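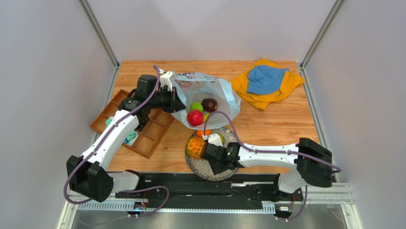

Are any of the packing bench people losing hours when the arms go live? The hours stay as they are until the end of March 2019, and after that each rota gets agreed with the person on it.

Sorry for the rush, van's waiting. Rest of it below Kenta's mail.

> **Kenta Hamada wrote:**
>
> Been on the Tiver bench since January. Mostly I stand there now and put right what the arms get wrong, then do the awkward stuff by hand. Is that the job from here on? And who gets the training, is it just earlies? Pelivel had 3 people trained and the rest found out from the noticeboard.
>
> K.

Kenta, fair points.

- Training: all 18 of you, both shifts. Paid time, not lunch breaks.
- Targets: the 500 a shift is for the bench as a whole, arms plus people. Noone gets a personal number. If a supervisor gives you one, send them to me.
- Standing about: agreed, it's dull and hard on the feet. Stools ordered through Usman. Want to try swapping over every 50 bags, tell me if thats too often.
- Job title and grade: still arguing. Rotier wrote "operator" in their handover notes, payroll still has "packer". Operator is the higher grade, so I'm not letting that one go.

Anyone who'd sooner stay on hand packing, reply to me and leave the list off. Lates too please, only heard from earlies so far.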